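We use cookies to remember your basket and to count visitors. By continuing to browse you agree to this. Accept | Manage

Renting from the Ornness Toy Library: Your Questions, Patiently Answered
By Naveed Lashari
Updated December

What is a toy library?

It's a library, with toys. You join, you borrow, you bring things back. The main difference is that our stock has been chewed.

How much does it cost?

Membership is $29 a year per household. A household is whoever lives at your address. We once had a family try to register a cul-de-sac, and we admired the effort.

How many toys can I take out?

Four at a time, plus one puzzle. A train set counts as one toy, track included. A bag of toys does not count as one toy because it's in a bag.

How long can I keep them?

The loan period is 14 days, and you can renew once online or by phone if no other family has put in a request. Toys your child has forgotten about by the second morning may be returned early. Toys your child cannot be parted from must also be returned, and we suggest doing it during school hours.

What ages do you cater for?

Birth to eight. After that they want things with passwords, and we can't help you.

Our shelves are sorted by age, then by what the thing does: stacking, sorting, pushing, pretending, and noise. The noise shelf is at the back. You may borrow from it for other people's children only if you live with those children too.

My daughter is two. Should I get the educational stuff?

Blocks. Get blocks. Parents come in asking for something that teaches coding or Mandarin or emotional resilience, and I walk them to the blocks. A two-year-old with a few plain shapes will line them up, knock them down, put one in a shoe and be busy for most of a phone call. You can name the shapes and colors while she does it, if you'd like to feel involved.

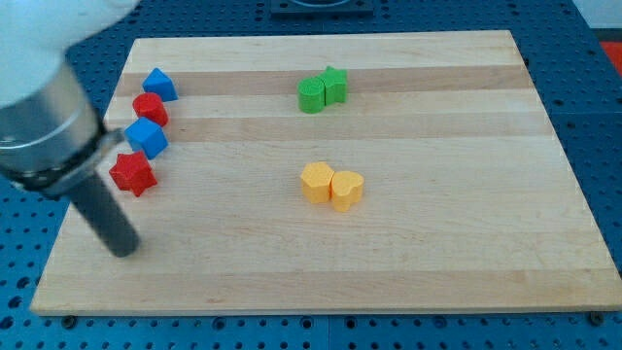 Two blues, two reds, and a star for the ambitious.

For the same age we'd also point you toward the Lenine shape sorter, which has a lid that stays on, and the Tidis pull-along duck, which has a string short enough to keep everybody out of trouble. Both are usually out. Put your name down.

Are the toys clean?

Yes. Plastic goes through a sanitizing wash, wood gets wiped down and air-dried, and fabric goes in the laundry on hot. Please give things a wipe before you bring them back anyway. We can handle jam. We would prefer not to guess whether it's jam.

What if we lose a piece?

Tell us. Every item has a card listing its parts, and you sign for them when you borrow. For a small missing piece we'll wait a month before charging, as most of them come home eventually by way of the couch, the car or the dog. If the piece makes the toy unusable, we charge what it costs to replace the toy.

The exception is the Qian marble run, which has 136 parts and a deposit. Check it at the desk with us before you leave. Yes, all of it. Bring a coffee.

What if we break something?

Ordinary wear is expected and free. If a wheel falls off, keep the wheel. If your son drove over the dollhouse on his bike, we'd like the dollhouse back in whatever form it now takes, and we'll talk about it.

Can I donate toys?

We'd love that, with limits. We take wooden toys, puzzles you have personally completed, dress-up clothes, and games with their rules. We don't take stuffed animals, anything with a recall notice, or anything you're giving us out of revenge on the person who gave it to you. Electronic toys need a working battery door and a volume control. Those two conditions rule out nearly everything.

Do you rent for birthday parties?

We do. The party box is $25 for the weekend and holds a parachute, soft skittles, bean bags and a tunnel. The tunnel comes with its own carrying sack, and it will not go back into it. Just bring them both.

How long have you been going?

Since 2000, first out of a church basement and now out of the old shoe store on the corner. The foot-measuring thing is still here, and children may use it as often as they like.

When are you open?

Mornings from 9:30 to noon, weekends included. The book drop by the door is for small items only. A rocking horse is not a small item.

Can I just come in and look?

Of course. Your child will then choose something, and you'll be a member.

Get our newsletter! New arrivals and overdue pleas, once a month. Enter your email to subscribe.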